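FOR IMMEDIATE RELEASE

Plenadwood ships Cinik 2, planning and control software for arms working in tight spaces

New release plans the reach and the grip together. Available to existing users from August, new sign-ups shortly after.

KAKOW - Plenadwood today announced Cinik 2, the second major release of its planning and control package for single-arm manipulation. Out now to pilot sites, general release in August. Same licence terms as before. Same installer, mostly.

What Cinik does, for anyone new to it: takes camera input, works out where the arm can go and where it can't, plans a path, then runs it with a control loop that keeps checking as it moves. Oven doors, drawers, shelves, bowls with high sides. Places where a hand goes in easily and a gripper with all its brackets does not.

What's new

Joint reach-and-grip planning. Cinik 1 picked a grip first, then looked for a way to get the arm there. Fine on an open table. Less fine in a cupboard, where the best grip is often one the wrist cannot get to. Cinik 2 scores both at once and drops the hopeless ones early. In Plenadwood's own bench runs, 98 of 100 planning requests came back with a usable path inside the time limit. The other 2 were returned as "no plan", with the blocking surface named in the log. Those are planning figures only, not finished tasks, and we'd ask anyone quoting them to say so.

Two-camera perception. A fixed view of the workspace plus a close view from the wrist, merged into one map. The fixed view knows where the furniture is. The wrist view knows what is right in front of the fingers. Either can be dropped mid-run and the planner carries on with wider safety margins, slower.

Pale and see-through surfaces. The most common complaint from Cinik 1 users by a long way. White plastic on white plastic, frosted drawer fronts, glass doors lying flat. Depth readings go patchy and the planner used to treat the gaps as free space. Now they are marked unknown and the arm approaches at reduced speed untill it has a second look from another angle.

Contact handling. Light contact no longer counts as a fault by default. Users set a limit per surface, and the controller holds, slides or backs off depending on the setting. Old behaviour still there under a tick box.

Task replay. Every run saves both camera streams, the plan and the joint commands on one timeline. Scrub back and forth, see what the planner believed at each step. Exports to plain files, no viewer needed.

Who it's for

Labs, small integrators, teaching workshops. Anyone who writes their own task scripts and is tired of writing their own collision code as well. Cinik is not a finished household product and is not sold as one.

The Issahaku task set

Cinik 2 comes with Issahaku, a bundle of kitchen and storage tasks with scripts, scoring rules and set-up notes. Written to be run on cheap, ordinary items so that users can match them without a shopping trip. Bowls, a toaster oven, sponges, that sort of thing. Scripts can be edited. Scoring is done by a person with a form, on purpose, as automatic scoring kept marking near misses as passes.
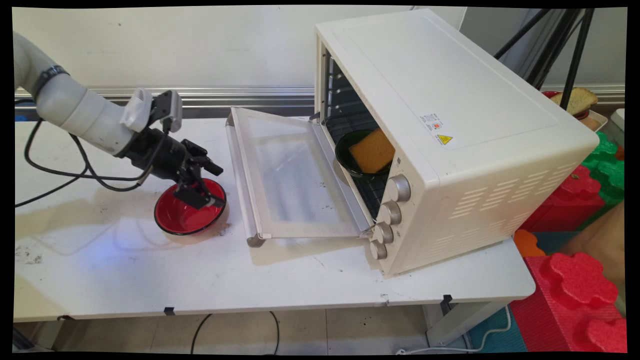

Fixed view: gripper down at the red bowl, toaster oven open, sponge in the green bowl on the rack.
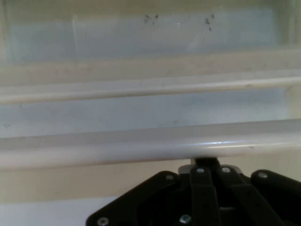

Compatability and upgrade

Cinik 1 task scripts load without changes. Camera calibration files do not, the format has moved on, so allow time for a fresh calibration before the first run. Saved maps can be converted with the tool in the installer folder. Joint limits and gripper shapes carry over, though we suggest checking the gripper model includes any brackets or camera mounts added since it was drawn. Missing brackets were behind a good share of the support tickets on the last version.

Runs on a single desktop machine with a graphics card. No cloud account needed. Replay files stay on the local disk unless the user moves them.

Known issues at release: replay timeline can drift on very long runs, fix in testing. Map conversion is slow for large rooms. Dark mode in the log viewer is still not right.

Availability

Pilot sites: now. Existing licence holders: August, through the usual download page. New users: join the list on the Plenadwood site. Teaching licences on request, please say how many seats.

About Plenadwood

Plenadwood makes planning, perception and control software for robot arms. Based in Kakow. Products include Cinik and the Issahaku task set.

Press contact

Plenadwood press desk, through the contact form on the company site. Product sheets and review licences on request.

ENDS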